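Robot Safety and Faults, Unit 6 notes
Nesma Filali
Handout goes with the lab, bring it, you'll need the table of causes

Last time: limits, e-stops, who is allowed inside the fence. Today one fault, start to finish. The contact fault on the Otorov pick and place task.

Background, short. Task is simple on paper. Arm picks up a small block off a covered table, puts it in a bowl, goes home. We run it in the simulator first (Siltotis build, the July one, not the older one on the lab machines). 230 runs. 164 good. The rest split between missed grasps, drops, and the one we care about: arm keeps pushing down after it should have stopped.

Why care, it's only sim. Same controller goes on the real arm at Ultmont. A downward push that doesn't stop is how you break a finger, yours or the gripper's.

What the log shows
- approach normal
- fingers close, grip flag goes true
- lift command sent
- z goes DOWN, not up, for 3 control steps
- force climbs, then the stop trips

So the stop did its job. Don't write in your report that the safety failed, it didn't. The motion planning failed and the safety caught it. Two different things, people lost marks on this last year.
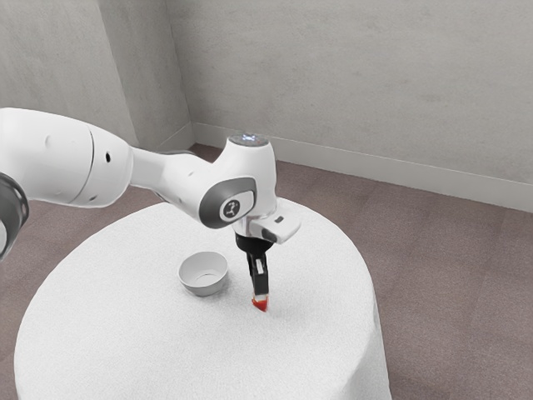
Table height is the first suspect. The planner thinks the top is a hard flat plane at one number. Cloth has thickness. If the collision model has the bare table and the contact model has the table plus cloth, the two disagree and the planner beleives it has room it doesn't have. A few millimeters is plenty.

Second suspect, tool frame. Lift is sent in tool coordinates. With the gripper pointing down, tool z points at the table. Plus z in the tool frame = down in the world. Whoever wrote the lift step mixed frames. Check the sign before you check anything clever.

Third, the grip flag. It goes true on finger position alone. It doesn't know if the block is held or just touched. Less likely for this fault but explains some of the drops.

Answer for this case: second one. Wrong frame on the first few steps, then a later command in world coordinates took over. Fixing the frame cleared every push-down fault when the same starts were replayed. The table height mismatch was real too and got fixed seperately. Fix one thing, rerun, then fix the next. If you change both at once you learn nothing about either.

Force threshold. Lyons group wanted to raise it so the stop would trip less. No. You don't turn down the alarm to get rid of the fire. Leave the threshold, find the cause, and write down anyone who asked you to change it.

After a stop trips, in order:
1. Leave it stopped. No reset yet.
2. Save the log. Reset wipes the last buffer.
3. Note the pose and what the gripper is holding.
4. Clear upward in world frame, slow, by hand control.
5. Then reset.

Most of you do 5 first. Stop that.

For the lab: run 97 in the shared folder is the cleanest copy of the fault. Plot z and force on the same time axis. Mark where the lift command goes out and where the stop trips. One page, one paragraph on cause. Say which frame each command is in, I will look for that.

Reading: chapter on coordinate frames again, plus the section on protective stops. Skip the part on suction tools.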